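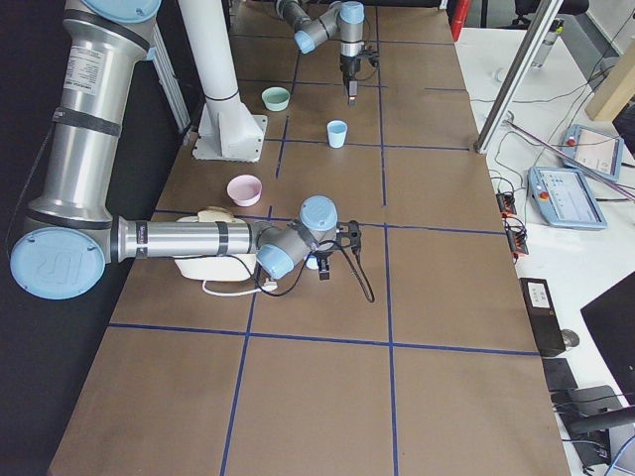 Murray Paewai wished it to be recorded that he did not agree with the allocation of the sections, and that he would say so again in April if the matter was still open. The blue tape, he said, had been laid before anyone had asked who would need the space, and a line laid in that way could not be regarded as a boundary.

The Office of Surfaces at Stustuvmont received the objection on Jan 26, 2018 and gave it the number 996. Under the rules of the house, an objection to a line had to be heard beside the line in question. Merle Ruddock was therefore sent down with the register, a pencil and a new roll of tape.

She found Mr Paewai standing at the brown surface with his hands behind his back. He had been told not to lean on it.

"The cup," he said.

Mrs Ruddock looked at the blue cup. She asked whether it was the subject of the objection or merely evidence.

"It is in Quinlan," said Mr Paewai. "On Monthly Return 4 it was in Prelitz."

The sections had been named by a previous Superintendent, after districts he had once hoped to administer. Prelitz had never held anything of importance. Quinlan was sought after, and staff had been known to wait two years for a corner of it.

"Has the cup been moved," asked Mrs Ruddock, "or has the line?"

Mr Paewai considered this for some time. He replied that he was not in a position to accuse a line.

She opened the register. The entry for the cup ran to 70 words and was signed in a hand she recognised as her own. It placed the cup in Quinlan and made no mention of Prelitz. She read it to him twice, the second time slowly, as the rules required.

"Then I withdraw the cup," said Mr Paewai. "I maintain the objection."

Mrs Ruddock wrote this down. She asked whether he wished any tape to be lifted while the matter was pending, and he said that he did not. He had grown used to it where it was.

She initialled the page, put the unopened roll back in her pocket and went upstairs to file him under Lines, General.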